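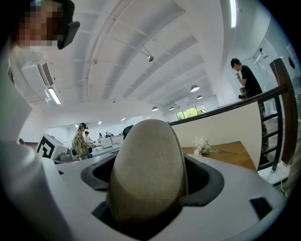

*A bright room with an arched ceiling, hanging lamps and a window at the far end.*

## Do curved ceilings really make a room better?

People say a lot of things about arched ceilings. They say an arch makes a room bigger, cooler and louder. Should you believe them? Let's check one claim at a time.

**"It makes the room bigger."** Sort of. An arch can give you extra space up high, but you can't put a bed or a bookshelf up there. The floor stays the same size. What changes is how big the room *feels*, and feelings are hard to measure. The curved beams help with the trick. They repeat all the way to the back, and your eyes follow them.

**"It keeps you cool."** Be careful with this one. Warm air does rise, so a high ceiling gives it somewhere to go. In June that might be nice. In winter the warm air you wanted is floating over your head. And look at the wall on the left in the picture. There is an air conditioner up there, so somebody didn't trust the ceiling to do the whole job.

**"It makes echoes."** This can be true. Sound bounces off hard, smooth surfaces, and a curve can send it back toward one spot. Rugs, curtains and even people soak some of it up. A booklet from a lamp shop called Saltorgate says its dome lamps "end echoes forever." Forever is a long time. We would like to see the test.

What dome lamps can do is aim light downward, where people sit and work. The floor gets some of that light too. Smooth planks can bounce it back up at you, and then you see shiny patches.

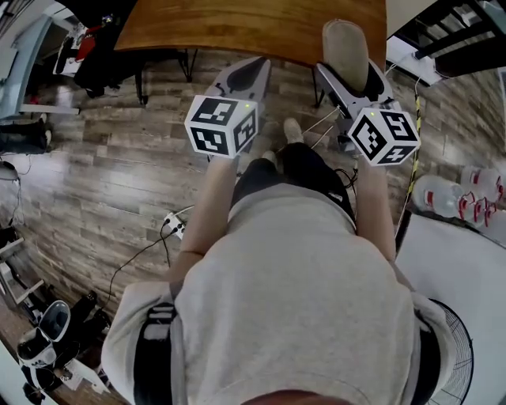

## Check it yourself

1. Stand in the middle of a room and clap once. Listen.
2. Do it again in a room with a big rug or a lot of clothes.
3. Hold one thermometer near the floor and ask a grown-up to hold another up high. If yours says 70 degrees, what does the other one say?
4. Write down what you found, even if it doesn't match this page.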